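Nadar Handwriting Traits Set: Data Card

Summary
The Nadar set pairs handwriting samples with self-reported personality scores. It was compiled by the Dola study group, under the direction of Leif Vídalín, for research into whether slant, letter spacing and pen pressure bear any relation to temperament.

Contents
200 writers each copied the same short passage on 2 occasions, 90 days apart. Pages were scanned in grayscale. Every writer also completed the Sokeo questionnaire, which yields scores on 5 scales.

Labels
Slant and spacing were measured with the Stultex tool and checked by hand. Pen pressure was graded by eye and should be treated as less reliable.

Permitted use
The set may be used for teaching and non-commercial research. It must not be used in hiring, lending or medical decisions.

Known limits
All writers were adults writing in English. Left-handed writers are underrepresented. Signatures were removed before release, and requests for them will be declined. 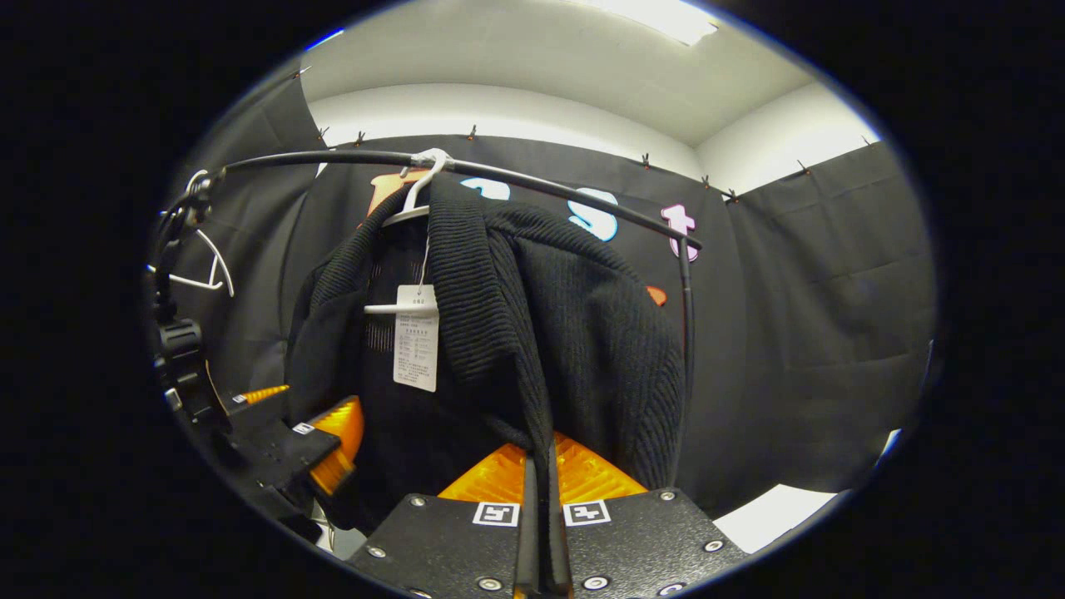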